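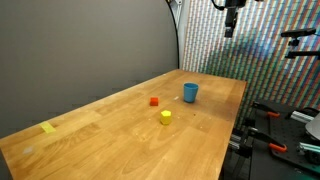
## Unit 3: Restricted and unrestricted gifts

Reading: Mancuso, course packet, section 2. Prepared by Dindo Magbanua, May 14, 2026.

A gift is restricted when the donor limits how or when it may be spent. The limit must come from the donor. A board that sets money aside for a later use has made a designation – it can reverse this by vote, and the money stays unrestricted in the books.

### Types of restriction

- **Purpose.** The gift pays for a named program or item.
- **Time.** The gift may be spent only after a given date or over a given period.
- **Permanent.** The principal is kept. Only the income is spent, under the terms of the gift.

A single gift can carry a purpose and a time restriction together. Both must be met before release.

### Wording of the appeal

The appeal itself can create a restriction. If a letter says "your gift will repair the Windport shelter roof," money sent in reply is treated as given for the roof. Compare:

> Gifts support the Windport shelter and our other programs.

The second wording leaves the use open.

### Worked case

Flundivura receives $50 from a donor who writes "for Drorkgate meals" on the check. Meal costs that month are paid from general cash.

1. Record $50 as income with donor restrictions.
2. When a qualifying meal cost is incurred, release $50 to unrestricted net assets.
3. Keep the check copy with the gift record.

Students often skip step 2. The restricted balance is then too high at year end.

### For next session

Read the Gentile gift agreement and mark each clause that limits use. Problem 7 is due in class.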